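The Jarndale Tea Table: Gallery and Notes
Rovthorpe House Collections and Visitor Services

Home > Visit > The House > Galleries > The Jarndale Tea Table

Introduction

The Jarndale Room at Rovthorpe House has served as the refreshment room for members, readers and visiting groups for many years. Tea is offered there on Thursday afternoons from 2 until the reading room closes. The crockery in daily use is drawn from the house's own stock of domestic ceramics, known as the Mahmoud gift, which came to Rovthorpe as the contents of a single family kitchen.

The gift was made on the understanding that the pieces would remain in use. The house has kept to that understanding. With the exception of a small number of items too fragile to handle, the mugs, bowls, saucers and tins are washed, stacked and set out each week in the same way as any other household crockery. Visitors are welcome to use them and are asked only to return them to the table when they have finished.

This page presents a short selection of views of the table together with notes on the pieces, their care and the arrangements for the room. A fuller listing is held in the reading room and may be consulted on request.

About the Mahmoud gift

The gift comprises 282 pieces, of which 185 are ceramic. The remainder is made up of flatware, tins, trays, kitchen linens and a small group of glass. Very little of it was bought as a set. Mugs were acquired one at a time, often while traveling, and bowls were replaced singly as they broke. The result is a table on which few things match, and the house has made no attempt to correct this.

The mugs form the largest group. Many carry painted or printed decoration, with animals, plants and seaside subjects the most common. Plain mugs are in the minority and were, according to the family's own notes, generally reserved for the workshop.

The bowls are mostly small and were used for sugar, nuts, olives and sweets. Colors vary widely. Saucers were regularly used under bowls as well as under cups, and the house continues the practice when the table is laid.

The tins were kept for holding flatware and for passing confectionery. The family's notes mention that an empty tin was never thrown away, and the quantity that reached Rovthorpe bears this out.

Care and handling

All pieces in circulation are washed by hand in warm water with a mild detergent. The dishwasher in the Bundard Wing kitchen is not used for any part of the gift, including the forks. Decorated mugs are washed singly and dried with a soft cloth before being returned to the shelf. They should not be stacked one inside another.

Bowls may be stacked to a maximum height of four, with a paper napkin between each. Saucers are stored separately. Tins are wiped with a damp cloth, dried at once and left open overnight before the lids are replaced.

Minor wear is expected and is recorded once a year, in January. A piece is withdrawn from use when a chip reaches the drinking edge or when a crack can be felt with the fingertip. Withdrawn pieces are kept and may be seen by appointment.

The table itself is of wood and is wiped down at the end of each session. Hot pots must be placed on one of the cork mats kept on the window shelf. Scratches to the top are not polished out between annual inspections.

Views of the table

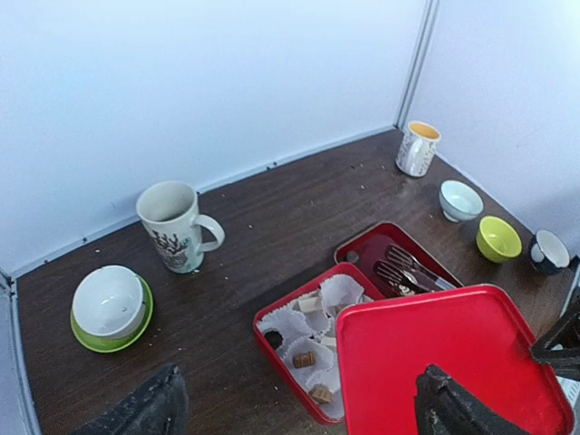
The corner of the table with mugs, small bowls and red tins. One tin holds silver forks; the other is lined with paper candy cups, with a few chocolates and one pale square candy remaining.
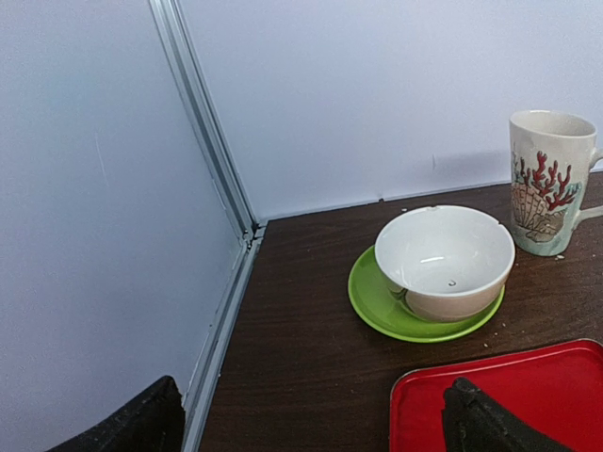

White bowl on a lime-green saucer, with a cream-glazed mug decorated with red coral and a scallop shell.

Visiting the Jarndale Room

The room is on the ground floor of Rovthorpe House, immediately beyond the reading room. It is open to members and to ticket holders on the day of their visit. Groups should give notice in advance so that sufficient crockery can be brought down from the upper store.

Tea and coffee are self-service. Confectionery is provided without charge while supplies last. Visitors with allergies should ask to see the ingredients list at the front desk, as nuts are frequently present and the tins are shared. Food brought from outside may be eaten in the Bundard Wing but not in the Jarndale Room.

Visitors are asked to observe the following:

Please choose one mug and keep it for the duration of your visit.
Please use the napkins provided when taking confectionery from the tins.
Please leave used forks on the side tray and do not return them to the tin.
Please report any breakage to the front desk. No charge is made for accidental damage, and all fragments should be left where they are.

Children are welcome. Smaller mugs are available on the lower shelf, and a member of staff will be glad to assist with hot drinks.

Access

There is level access to the Jarndale Room from the courtyard entrance. The table is fixed at standard height; a lower table can be set up beside it on request. Large-print copies of the notes on this page are kept at the front desk.

Photography and reproduction

Visitors may photograph the table and its contents for personal use. Flash is permitted in the Jarndale Room but not in the reading room. Requests to reproduce images from this gallery in print or online should be made in writing to Collections and Visitor Services, stating the title of the publication, the intended print run and the size at which the image will appear. Reproduction fees are waived for print runs under 600 copies and for all school and college use.

Images should be credited to Rovthorpe House, Mahmoud gift.

Further information

Readers wishing to consult the family's notes, which include shopping lists, recipes and a partial record of where individual mugs were bought, should apply for a reading room ticket. The notes are written in several hands and have been transcribed as far as the third notebook. Corrections to the transcription are welcome and should be submitted on the form available at the issue desk.

Offers of similar material are considered twice a year. The house is not currently able to accept further mugs.

Related pages

The Bundard Wing: Kitchen and Stores
Rovthorpe House Reading Room: Tickets and Opening Hours
Kitchen Linens in the Mahmoud Gift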